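3. What people keep, and where they keep it

I went into this part of the study expecting to write about trash. The plan, back when Nisha Nautiyal and I drew up the interview guide, was to ask people in Llorente and Kostora what they threw out after a delivery came and how soon they did it. By the second week of interviews I had mostly stopped asking, because the conversation kept sliding over to what they didn't throw out. So this section is about saved packaging, and I'll get to the disposal side in Section 4 (it's shorter than I'd hoped, sorry).

Our diary sample was 106 households, and between them they logged 2715 deliveries. Every household got the same little booklet with a line for each parcel and a column headed "Where is it now?" I love that column. Nisha wanted to cut it to save space and I begged her not to. People wrote things like "under the stairs with the others" and "gave it to my sister, she moves a lot," and one person in Kostora wrote "still here, staring at me" on four separate lines.

3.1 Paper gets a second job

Boxes get kept for moves and for returns, which we more or less knew from the Mallarance pilot. Paper was the surprise. In the pilot we had lumped paper mailers in with plastic ones under "soft packaging," and I now think that was a mistake on my part. People treat the two very differently. A plastic mailer gets slit open and is gone by supper. A paper one hangs around on the table or the counter for a while, and while it's hanging around it starts getting used for stuff.

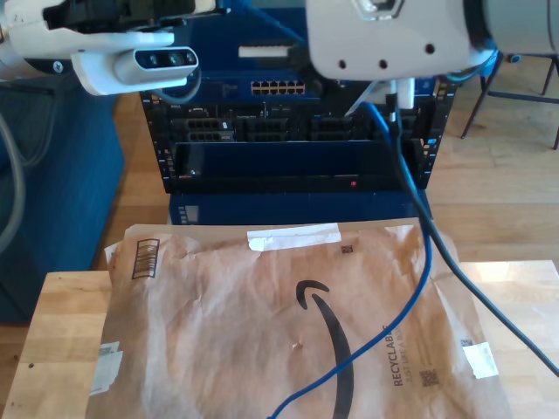 One retired bus driver in Llorente told me she hadn't bought a roll of shelf paper in years. She cuts mailers down the side seam, flattens them under a dictionary and lines her drawers with them, printed side down. Another household used theirs for draining fried fish. A father of three saved every one he got for his kids to draw on, and he had strong views about which stores sent the good kind (the stiffer stuff takes marker better, apparently!). I asked if he'd ever thought of buying drawing paper and he looked at me like I'd suggested buying air.

What ties these together, I think, is that paper feels like it already belongs to the house. Our participants would say a box was "from" somewhere, but they'd call the paper "my brown paper." I noticed the "my" only when I was reading back the transcripts, and then I couldn't stop seeing it.

3.2 Does the wrinkling matter?

Nisha and I disagree on this one, so let me lay out both sides. Her reading is that paper stops being worth saving once it's badly creased. She points to the diaries, where "too crumpled" is a pretty common note next to things that went out. My reading is that people say "too crumpled" when they've already decided they have enough paper. In the home visits I saw plenty of creased sheets folded up and tucked behind the microwave or in the gap beside the fridge, and the folks who owned them were perfectly happy with their condition.

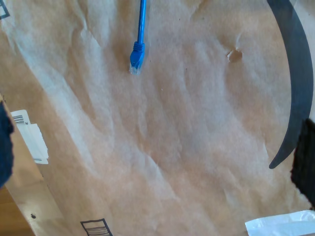 Figure 2. Creased brown kraft paper spread flat, with a blue network cable near the top.

The Ivuvham group had a handy way of talking about this. They split saved things into "ready" and "someday," and they argued that someday things can be in any shape at all, since no one is asking them to do a job yet. I borrowed that split for our coding and it worked better than anything I'd come up with. Flat sheets tended to land in ready, wrinkled ones in someday. Nisha says this proves her point. I say a someday sheet is still a saved sheet, and that our booklet should have had room for both.

There's one more wrinkle (I couldn't resist). A few participants ironed their paper. I didn't ask about ironing and it wasn't in the guide, so I only have it from the ones who brought it up on their own, and I can't tell you how common it is. They used a low setting with a dish towel on top. One of them learned it from her grandmother, who did it with gift wrap every year, and she was a little embarrassed to tell me until I admitted that my own mother did the same thing. For the follow-up visits in April we've added a question on it, along with one on where the string goes.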